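What I Learned Standing Behind the Yellow Tape
By Gisela Fröhlich
9 Aug 2018

I went to the open day at Zurnar mostly to be polite. My neighbor Marcus Okafor had an extra ticket, it was too hot to garden, and there was a promise of free coffee.
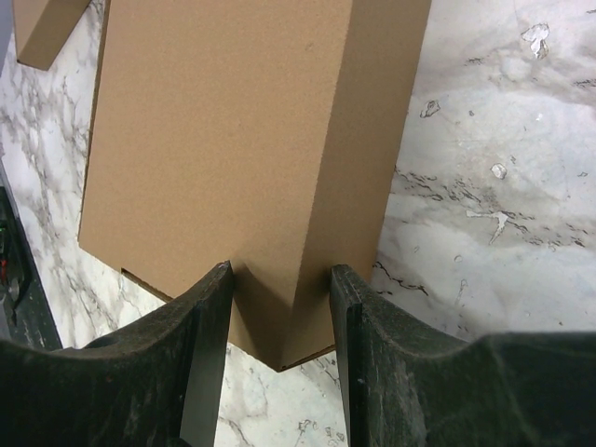
I should say that I spent a good part of my working life in a warehouse in Stadotau, packing and later supervising other people who packed, so I did not walk in with an empty head. I had opinions about boxes. I still do. A plain cardboard box is a humble thing, but anyone who has handled them for a living will tell you that no two behave alike. One has a flap that won't lie flat, another has gone soft at the bottom, and you find these things out with your hands long before you could put them into words.

So when Anong Kaewsai, who was running the demonstration, told us that the robot's job that afternoon would be to take hold of a box and move it, a few people near me looked a little let down. I think they had hoped for somersaults. I was delighted! I moved up to the tape and stayed there so long that Marcus went off and had his coffee without me.

There was a screen showing what the wrist camera sees, and I found I liked watching that better than watching the arm itself. From across a room, a robot arm looks terribly sure of itself. From the wrist you get two big dark fingers and whatever they are reaching for, and it all seems much more tentative — a bit like watching somebody try to thread a needle. The fingers come down on either side of a corner and there is that moment before they close when you catch yourself holding your breath over a piece of cardboard.

The first try failed. The box slid, turned a little, and the fingers shut on nothing. Ms. Kaewsai didn't hurry past it or make a joke. She said, "That one goes in the log," and moved the box back, and the arm tried again, and the second time it held. She told us they had done 300 tries with boxes since May, and that the ones that went wrong were the ones the team talked about over lunch.

I wish every company that shows off a machine would do it that way. In my years on the floor I sat through a great many presentations, and they were all perfect. The new conveyor was perfect, the new label printer was perfect (oh, that printer), and then the thing was delivered and we spent the winter learning what it couldn't do, usually at the end of a long shift with the trucks waiting. If the salesman had let it jam once in front of us, we would have known where to stand and what to watch for. We might even have bought it with better hearts.

Leif Mikkelsen, who worked beside me for much of that time and who came along with us, disagrees, and since we argued about it all the way home I ought to give him his due. Leif thinks an open day is for families and schoolchildren, and that a child who sees a robot miss a box will go home thinking robots are silly. He also thinks, and this is the more serious part, that a gentle, bumbling demonstration makes people less worried than they should be about the jobs of packers. A machine that fumbles today may not fumble in 6 years, he said, and by then the friendly afternoon with the coffee will have done its work.

I have turned that over a good deal. He is right that somebody should have talked about jobs from the front of the room, and the subject only came up when a woman in the back asked. The answer was kind but short. I would have liked roughly 40 minutes on that and fewer on the motors.

But I can't follow him on the children. The little boy next to me, who had been swinging on the tape until then, went quite still when the box slipped, and asked his father why it happened. His father didn't know. They stood there and guessed together, and they were still guessing when the next group was let in. I have rarely seen a child that interested in anything that went right.

Zurnar plans another open day in the spring, and I have already asked Marcus to get me a ticket. I'd like to see the box with the bad flap. Leif says he isn't coming, though he did ask me what time it starts.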